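Tag der offenen Tür bei Cleniris: Eindrücke von der Zweiarmzelle

Forum > Automatisierung > Messen und Besuche

achsnull
War im Juni beim offenen Nachmittag von Cleniris in Ditemmont. Gezeigt wurde Kommissionieren vom Band in eine offene Schachtel, zweiarmig, gelernte Policy statt Teach-in. Die Führung hat Viola Gatti gemacht, fachlich sauber, keine Folien. Die Steuerungssoftware heißt Ginisus und läuft auf einem normalen Rechner neben der Zelle.

Ablauf: Artikel liegen an der Tischrückseite oder kommen über das Band, ein Arm greift, der andere hält die Schachtel oder übernimmt. Pro Durchgang 4 Artikel. Angesagt waren 95 Prozent Erfolgsquote im Labor. Vor Publikum habe ich 20 Durchgänge mitgeschrieben, 19 davon wurden ohne Eingriff beendet. Beim fehlerhaften ist ein Beutel beim Ablegen am Schachtelrand hängen geblieben, danach Stopp von Hand.

Fragen gern, ich habe noch Notizen.

klemmleiste_k
Was zählt bei denen als Erfolg? Artikel in der Schachtel oder Artikel in der Schachtel innerhalb einer Taktvorgabe? Ohne Zeitangabe sagt mir die Quote nichts.

achsnull
Artikel in der Schachtel, Schachtel nicht umgekippt, kein Eingriff. Eine Taktvorgabe gab es nicht. Gatti hat das auf Nachfrage auch so gesagt: Zykluszeit sei derzeit kein Optimierungsziel.

Portalkran
Dann ist es eine Labordemo. Eine Stichprobe von 20 ist für die Praxis ohnehin wertlos, rechne mal das Konfidenzintervall aus. Da liegt am unteren Ende noch etwas, womit dich jeder Logistiker vom Hof jagt.

achsnull
Habe ich nicht anders behauptet. Ich wollte nur festhalten, dass die Zahl aus dem Labor vor Leuten nicht eingebrochen ist. Das habe ich bei anderen Vorführungen schon anders erlebt.

m_liebig
Wie gehen die mit Folienbeuteln um? Bei uns scheitert jeder Parallelgreifer an den Dingern, sobald der Inhalt verrutscht. Wir sind deshalb komplett auf Sauger gegangen.

achsnull
Kein Sauger, nur Greiferfinger. Die Beutel werden laut Gatti möglichst weit oben an der Folie gefasst. Bei Süßigkeiten im Beutel ging das gut, Schwämme sind wegen des geringen Gewichts unkritisch. Flaschen greifen sie am Körper. Kraftsensorik am Handgelenk ist nicht verbaut, es wird über den Motorstrom geschätzt.

Portalkran
Motorstrom bei kleinen Armen mit Getriebe, na viel Spaß. Die Reibung frisst das Signal auf. Zum Erkennen, ob etwas zwischen den Fingern ist, reicht es, für dosierte Kraft nicht.

klemmleiste_k
Kommt auf das Getriebe an. Bei niedriger Übersetzung funktioniert das brauchbar, wir haben es an einer Prüfzelle so im Einsatz. Pauschal würde ich das nicht abtun.

Portalkran
Prüfzelle mit immer gleichem Teil ist ein anderer Fall.

m_liebig
@achsnull: Hast du ein Bild vom Aufbau? Mich interessiert vor allem, wie eng die beiden Arme über der Schachtel arbeiten und wie die Leitungen geführt sind.

achsnull
Ja. Die Greifer stehen dicht beieinander über der Tischmitte, knapp unterhalb davon die Schachtel. Das grüne Band liegt links schräg zum Tisch. Leitungen frei in Bögen am Arm, hätte ich so nicht gemacht.

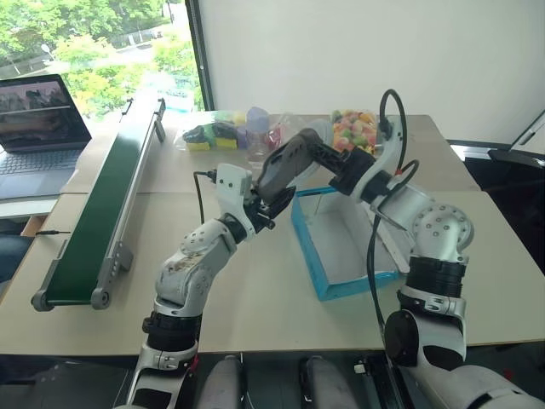 Liu
Zur Kollisionsvermeidung wüsste ich gern mehr. Wenn zwei Arme sich denselben Raum über der Schachtel teilen, gibt es entweder eine Verriegelung der Zone oder eine Abstandsüberwachung auf Gelenkebene. Bei einer gelernten Policy allein würde ich mich darauf nicht verlassen.

achsnull
Abstandsüberwachung, läuft getrennt von der Policy und begrenzt die Geschwindigkeit, bevor sie stoppt. Den Mindestabstand wollte Gatti nicht nennen. Eine Zonenverriegelung hatten sie früher, die hat beim Übergeben gestört.

Liu
Danke. Dann wäre noch interessant, ob die Begrenzung in den Trainingsdaten schon aktiv war. Sonst weicht die gefahrene Bahn von der gelernten ab.

achsnull
Habe ich nicht gefragt. Ich schreibe eine Mail hin und trage die Antwort hier nach.

klemmleiste_k
Frag bei der Gelegenheit bitte nach der Zykluszeit. Irgendein Mittelwert muss ja im Log stehen.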